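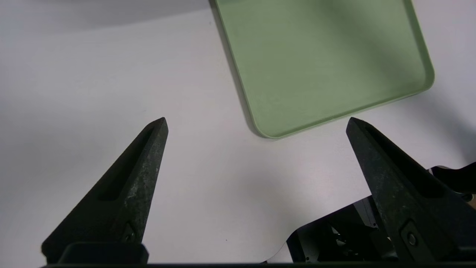
玄関まわりの小物を置き場所で整理する手順

鍵、郵便物、充電ケーブルなど、玄関の近くに集まりやすい物を片づけるための手順です。収納用品を買い足す前に、まず家にある容器で試してください。

1. 物を全部出す
棚や引き出しの中身を一度すべて出し、「毎日使う」「ときどき使う」「ここに置かなくてよい」に分けます。迷った物は紙袋に入れて日付を書き、20日後に見直します。その間に一度も取り出さなかった物は、別の部屋へ移すか処分します。

2. 容器を割り当てる
毎日使う物には浅いトレー、かさばる物にはかごを使います。郵便物は未開封と処理済みを同じ容器に入れないでください。かごは色で区別しておくと、ラベルがなくても家族が間違えにくくなります。

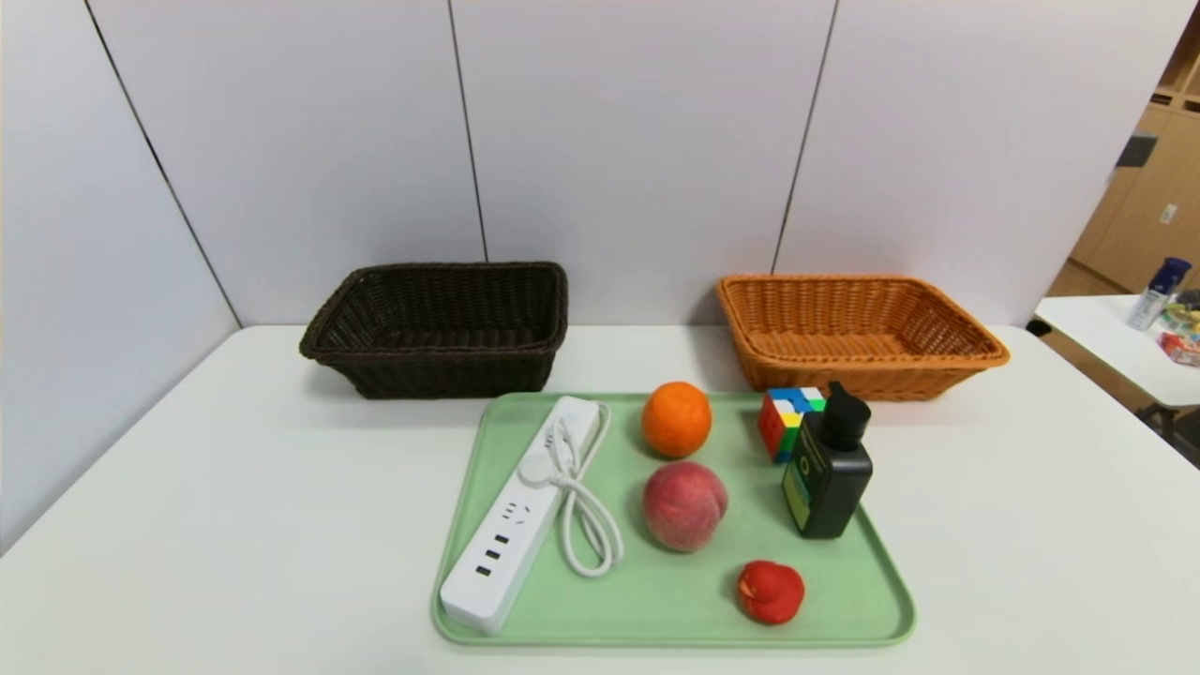 色の違うかごを二つ並べた例

かごの中は七分目までにします。いっぱいになると下の物が見えなくなり、結局また上に積むことになります。手袋や折りたたみ傘のような季節の物は、10月に入れ替えると冬の支度と一緒に済みます。

3. 充電用品をまとめる

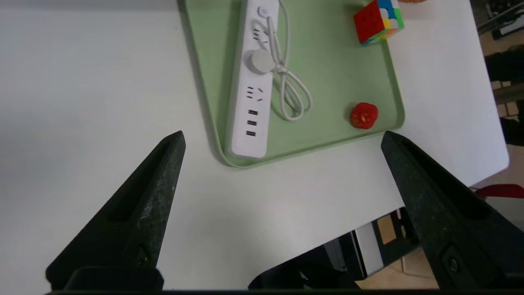

文:コバドンガ・リバス(住まいの整理担当)
2023年5月28日

充電用品は、電源タップのそばに一か所だけ場所を決めます。ケーブルは端子の種類ごとに分け、面ファスナーで軽く束ねます。きつく折り曲げると根元が傷みやすいので、ゆるい輪にしてください。使っていない機器の充電器には機器名を書いたテープを貼ります。機器名が分からない充電器は、出力の表示を確認するまで使わないこと。

電源タップの定格は本体の表示で確かめます。布や紙をかぶせたり、かごの中に入れたまま使ったりするのは避けてください。ほこりを取るときは壁のコンセントからプラグを抜き、乾いた布で拭きます。

4. 週に一度戻す
決まった日に、置き場所から外れた物を元に戻します。わが家では夕食の前に3分だけと決めています。毎回同じ物が外れているなら、容器の位置が使う場所から遠い可能性があります。片づけ方を変える前に、容器を手の届く高さへ動かしてみてください。

来客用のスリッパと宅配便の受け取り用品は、同じ手順で別の日に行います。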